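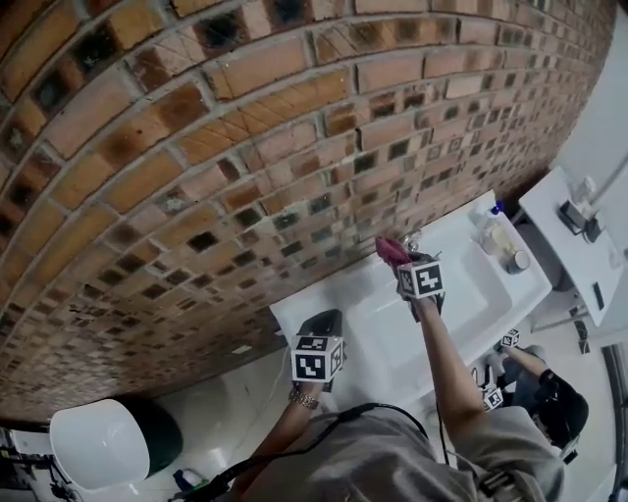 Armelle Boyer pidió en la última reunión que este informe empezara por los plazos, y que las cuentas fueran después. Así se ha hecho.

Programa de alfabetización de adultos Clilonura
Informe de avance para la Fundación Filali

Plazos. Los grupos de lectura inicial terminaron el temario previsto. El de cálculo básico lleva dos unidades de retraso y seguirá hasta octubre. Las sesiones a distancia se hicieron por teléfono, con cuadernillos enviados por correo; las llamadas duraban 20 minutos y se repetían dos veces por semana.

Asistencia. De las personas inscritas, cinco dejaron el curso, cuatro de ellas por cambio de turno en el trabajo. Se les ha ofrecido plaza en el grupo de tarde – todavía no han contestado todas.

Materiales. La segunda edición del cuaderno Pirkum está en imprenta. Se corrigieron las páginas de formularios, que usaban una letra demasiado pequeña, y se añadió un apartado sobre recibos y nóminas.

Cuentas. El gasto en desplazamientos quedó por debajo de lo previsto y el de franqueo lo superó. Solicitamos pasar el sobrante de una partida a la otra. El detalle va en el anexo.

Pendiente. Falta firmar el acuerdo con la biblioteca de Peltisholm para usar la sala de estudio y fijar las fechas de la prueba final de lectura.

Compartido 4 veces · 2 comentarios
Última actualización: 22 de junio de 2020
© Clilonura · Contacto · Volver arriba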